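Visit report: bimanual handling demonstration at Indbridge
Module: Automation in Practice
Author: Pravesh Moodley

1. Purpose of the visit

Our group attended the afternoon open day at Indbridge in May. The aim was to observe a two-armed robot handling household items and to compare it with the single-arm cell in our teaching laboratory. The host was Teodoro Beltrán, who leads the handling work and answered our questions between runs.

2. Equipment

The station consists of two white arms, each ending in a hand covered by a black glove. Images are taken from a fixed position and from small cameras at the wrists. The control software is called Jitura. According to the handout, the archive held 559 recorded runs on the morning of our visit, and each run is limited to 200 seconds.

3. Task

The items were canvas shoes, a basket and a low table. Shoes are awkward for a hand of this type. The sole is stiff, the upper gives way under load, and the weight lies away from the opening.
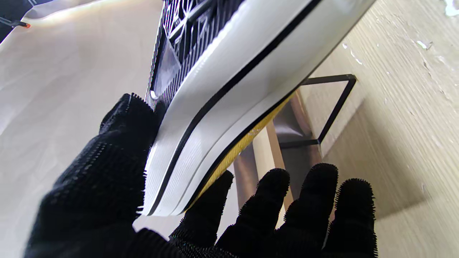 Mr Beltrán said that grip force is set per finger and that the operator can change it between runs. The default is kept low so that the upper is not crushed. Our own cell uses a parallel gripper with one force value for both jaws, so no direct comparison of settings was possible.

4. Contact and glove surface

We asked why the hands are gloved. The reply was that bare fingertips had slipped on smooth rubber in earlier tests, and that a textured covering allowed a lower force. With a finger against the side of the sole and another supporting it from below, the load is shared between two contacts.

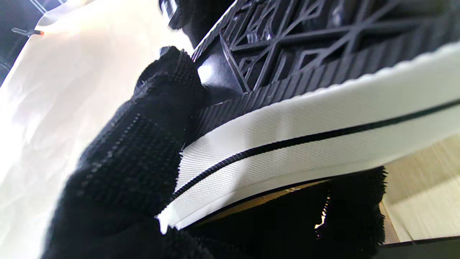
Glove wear was given as the main running cost. A replacement pair is fitted after about 2 weeks of use, and the hand is recalibrated in Jitura each time. We were not shown the calibration routine and cannot comment on how long it takes.

5. Workspace layout

The working table faces a living area with a dark brown leather sofa, and the low table stands within it as a second surface at a different height. Heel grasps are made from the front of the station, with the opening of the shoe towards the hand. 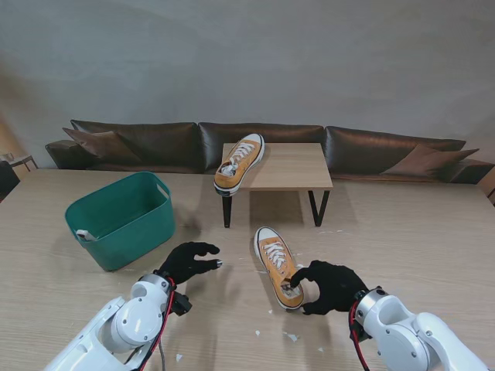

6. Limits of this report

No measurements were taken by the group. Force values and success rates were not given in the handout, and a request for them has been sent to Indbridge.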